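Notebook, hand-worn grippers, January
3 min read

Back on the two hand-mounted units after the break. Left hand is the Hidora with the small white plate, right hand is the Robles with the bigger grey metal plate. Same straps as December, same bench, white board down on the table again. Cables run back along each forearm this time instead of over the shoulder.

Aim for the day: cap-twist task, left holds, right turns. Want enough runs per side to decide which unit goes to Nesterton.

Set the logger to 100 Hz on both. The Robles dropped packets at 200 and I didn't want to chase that today. Zeroed both with fingers fully open, then fully closed. The Hidora zero wandered a bit over the morning, so I redid it before lunch and marked the file.

Warm-up was the plastic jar, which is easy and tells us very little. Moved to glass after that. Did 92 runs in total, including the ones where I swapped the units over left to right. The swap took around 2 minutes once I stopped doing up the wrong strap first.

Notes as I went:

Hidora is lighter and I forget I'm wearing it. Finger pads grab well on a curved side. Force reading lags when the grip closes fast, and it shows up plainly on the plot.

Robles has the better force trace but it's front heavy. By mid-afternoon my wrist was dropping and the approach angle went with it. The plate catches the light too, and the tracker lost it a few times when I turned my palm out.

Holding low on the bottle with the left is the most repeatable. When I held it higher up, the two units knocked together as the right came in for the neck. Left stays low from now on, right comes in from the side just under the cap, then up.

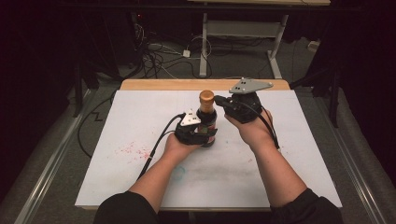 Still need to sort the cable on the right. It hangs down beside the forearm and pulls when I reach across. A clip near the elbow would probably do it. The left one is fine where it is.

Prorkska controller: plugged it in late, got both channels, but the timestamps don't line up with our logger. Didn't use any of it. Will try the newer firmware before blaming the box.

To do:
- clean the board, it's getting marked
- matte tape on the Robles plate
- rerun the fast-close set with the Hidora at 200 Hz
- ask Nesterton which cap sizes they care about

Leaning Hidora for left and Robles for right if they'll take a mixed pair. Otherwise Hidora for both, and we live with the lag.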